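Home | News | Surf Reports | Episodes | Boards | Contact

Search this site Go

May 2019

Hinier Point Longboard Classic is back, and the lineup is a good one

Great news for anyone who loves a long, slow wall and a heavy single fin! The Hinier Point Longboard Classic returns this summer after sitting out last season, and the organizers have brought back the old-style format that made it so much fun to watch from the rocks. No leashes in the final, boards over nine feet, and bonus points for clean footwork (yes, cross-stepping only, no shuffling).

Areeba Qureshi, who runs the event, told us on the show that entries opened in March and filled faster than she had hoped. "I had people calling me from the parking lot, still in their wetsuits," she said. "They just wanted to know if the log division was on."
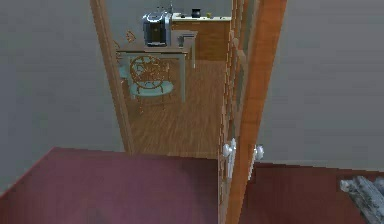 It is on, with 20 surfers in the main draw and heats of five until the semis. There will also be six places in the juniors, and if you have been down at the point after school lately you know how good those kids are getting. Keep an eye on the goofyfooters, who have been tearing up the inside section all spring.

Shaper Gallardo is building the winner's board, a pintail log with a big soft belly up front and a resin tint that Qureshi is keeping secret until the final. We have seen the blank and it is a beauty. Skumoser is supplying wax for every competitor, and the Miltico taco truck will be parked at the top of the stairs both days, so come hungry.

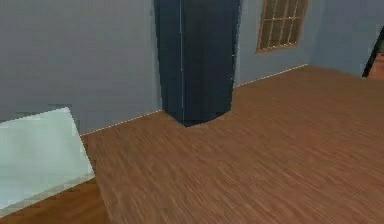

The waiting period gives the crew time to hold out for a proper south swell, and they will need one with some period behind it to get the point linking up past the second boulder. Low tide going to mid is the call out there. When the green light comes we will read it out at the top of the show and keep repeating it all morning.

Watching is free. Parking along the bluff goes early, so ride a bike if you can, and please stay off the ice plant on the way down!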